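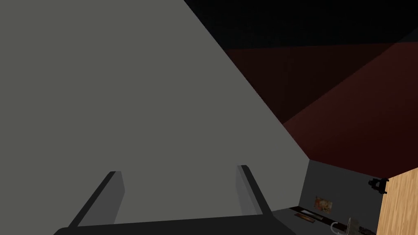

Render: two gripper fingers, open, over a gray surface

Vakora says its new endurance prototype will be on the grid at Odera. Anyone buying it?

brakebias_bob
So the press release went up overnight. Vakora Racing is entering the Groto Endurance Cup with its own chassis, its own gearbox casing and tires from Dotia, who as far as I know have never supplied anything bigger than a club series. First race is Odera. They've named Jinlong Song as lead driver and Xiaoyan Kong as technical director. No lap times. No photos of a finished car. The line that got me is "we expect to fight for the podium from the opening round."

I have read that sentence in one form or another from every new team for as long as I've followed this stuff. Most of them were in the garage with the bodywork off by the second hour.

tallpoppy
Song is decent though. He was quick in the junior prototype class and he doesn't bend cars. He wouldn't sign for something with no engine in it.

brakebias_bob
Drivers sign for whoever pays the retainer. No knock on him.

marshal_post_9
I was at the January test at Odera, working the inside of the hairpin. The Vakora ran. I saw it go by. People keep saying it doesn't exist and it does.

It did 33 laps over two days, going by the sheet we had, and the longest run I logged was 11 before it went back in. Make of that what you want. It sounded healthy.

gravel_trap
33 laps in two days is a shakedown. The race is 249 laps. They haven't done a single full stint by that count, never mind a driver change at night with cold tires on.

marshal_post_9
Didn't say it was ready. Said it was real.

Kerbside Annie
Can we talk about Dotia? Everybody is picking on the chassis, but the tires are what worry me. Odera got resurfaced down the back half and the old half is still like a cheese grater. The established suppliers had trouble there last season with years of data behind them. What does Dotia have to go on?

tallpoppy
Their release says the compound was "validated across all conditions."

Kerbside Annie
By whom? On what car? That's a phrase from a brochure. 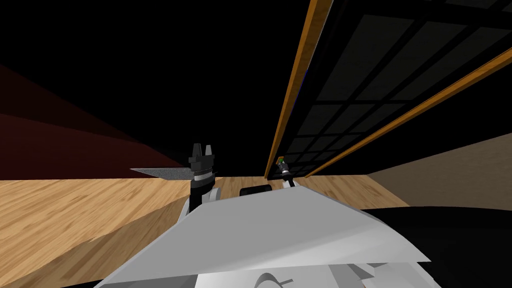 Render: left robot arm and black gripper, white body panel in front

old_slicks
Reading this with a coffee and mostly agreeing with Bob, but I'll push back on one thing. Kong ran the engineering side of a tiny GT outfit that finished nearly every race it started. They were never fast. They just didn't break. If she has any say over how the car gets built, I'd bet on it seeing the flag, maybe up to 21 laps down. For a first race I'd call that respectable.

gravel_trap
21 laps down and "fight for the podium" are not the same press release.

old_slicks
I doubt she wrote the press release.

brakebias_bob
Fine, but a GT car you buy from a customer department with a parts truck and a phone number. This one they have to support themselves. Who has the spare gearbox internals? Who is making a second floor when the first one gets knocked off on the curbs at turn four? I'd like to see a parts list before I see another teaser video.

tallpoppy
You'd complain about the parts list too.

brakebias_bob
Probably, yes.

Kerbside Annie
Also, does anybody know if the entry is for the full season? The Groto rules let you register for one round and call it a program. I looked at the entry page and all it has for them is Odera, with the second driver listed as TBA.

marshal_post_9
The board at the test only had Song on it. I didn't see anyone else get in the car, but I was at the hairpin and the pits are on the far side, so don't quote me.

gravel_trap
One round, one driver, tires off a club grid. I'm going to say they withdraw before scrutineering, citing "logistics."

tallpoppy
I'll say they start and make the halfway mark. The grid is thin enough that I'd take a slow new car over another empty garage.

old_slicks
Same. I hope it's decent. I still wouldn't book a hotel for it.

brakebias_bob
Already have the hotel, I go every year. I'll walk down the pit lane before the start and report back on whether there's a car in there with four wheels and two driver names on the door.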